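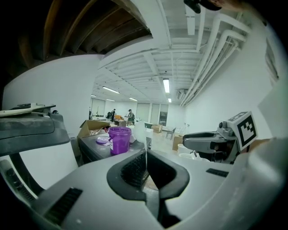
**Ticket 735 – Duplicate payslips after August payroll run**
Reported by: Teresa Bednarek, Payroll Office
Assigned to: Mizanur Pramanik, Application Support
Priority: 2
Status: Resolved

**Reported problem**
Six employees at the Jakubowski branch received the same payslip twice by email. Bank payments were issued once and in the correct amounts.

**Log**

Monday, 9:10 – Ticket opened. The mail queue in Foltent was paused pending review.

9:45 – The export file was compared with the payroll register. The register holds one entry per employee. The export repeats the entries for staff who changed departments during the pay period.

11:20 – Irena Nowakowski confirmed that the old department codes had been left open in the personnel record. Foltent writes one payslip for each open code. 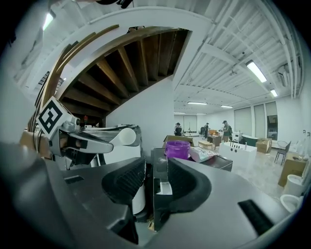 Do the affected employees need to return or delete the second payslip?

Both copies carry the same figures, and either one may be kept for personal records.

13:30 – Old codes closed. Test export produced single entries for all six employees.

14:05 – Mail queue released. Payroll Office notified.

**Follow-up**
Department transfers are to be closed in the personnel record before the payroll cutoff – Irena Nowakowski will update the written procedure.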